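Slotted storage basket, turquoise - Trunisach workshop range

The bright one for the workbench, sold singly or in packs of 10
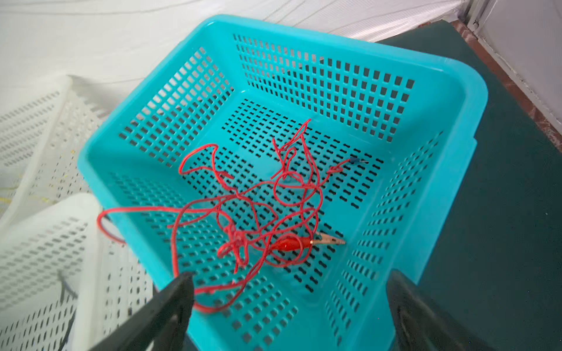 What size of drawer or shelf will it fit on?

Any shelf 28 cm deep or more will take it with the short end facing you, and it will sit sideways on something shallower if you don't mind a bit of overhang. For drawers, measure the inside height first and leave yourself room for the rim, as that's the part that catches.

I've been selling baskets from this little shop for a good while now and the turquoise one is still the one I take home myself. It's a plain plastic basket with slanted sides, a nice thick rounded rim and rows of small slots all the way round, with longer rounded ones in the floor. The rim is what sold me on it. Cheap baskets have a thin edge that digs into your fingers when there's any weight in them, and this one you can carry about with a load of bits in and not notice.

Mine holds test leads. You know the sort, long thin wire with a crocodile clip on one end and a crimp terminal on the other, and they knot themselves up the moment you turn your back! I used to keep them in a biscuit tin and had to tip the whole lot out to find a red one. Now I can look in from above and spot the clip straight away. I won't pretend a basket untangles anything, so do wind your leads loosely and put a twist tie round the middle before you drop them in. Long wires love to climb over the side, and if you slide the basket back on the shelf with a loop hanging out you'll snag it on the next one along.

What people use them for

Wires and leads, mostly, going by the emails. After that it's seed packets, bike bits, clothes pegs and (my favourite) a knitting group who bought a whole pack for their odd balls of wool. The slots let the dust and grit drop through, so put a sheet of paper underneath if it's going somewhere you care about. Very small things will drop through as well - loose crimps, tiny screws, fuses. Keep those in a lidded pot and stand the pot in the basket. The Retis screw pots go in nicely and stay put.

Labels

Stick-on labels don't hold well over the slots. I use the Skirix tie-on tags, threaded through two slots near the rim, and they've stayed on mine through plenty of knocking about. There are 500 in a box, so you'll have a lifetime's supply, or you can get a small bag from me for 400 pence. Yes, I know that's four pounds, the till prints it that way and I've given up arguing with it.

Cleaning

Warm water, washing-up liquid and an old toothbrush for the slots. Please don't put it in the dishwasher. I tried it with one and the floor went wavy, and it has rocked on the bench ever since. Leave it upside down on a towel to drain.

Colours and stock

Turquoise is in stock now. Grey is due back in November and I'd rather not take orders for it until it's here. If you've already got the older Schumacher baskets, these won't stack inside them, as the sides slope differently, though they look fine next to each other on a shelf.

Ordering

Single baskets go out in a padded bag, packs of 10 go in a box with the baskets nested. Give the nested ones a wiggle to get them apart and don't yank at the rim. If one turns up cracked, send me a quick photo and I'll post another - no need to send the broken one back.

Collection from the shop is fine too, just drop me a line first so I can have yours ready by the door.

Page last updated Wednesday, March 27, 2024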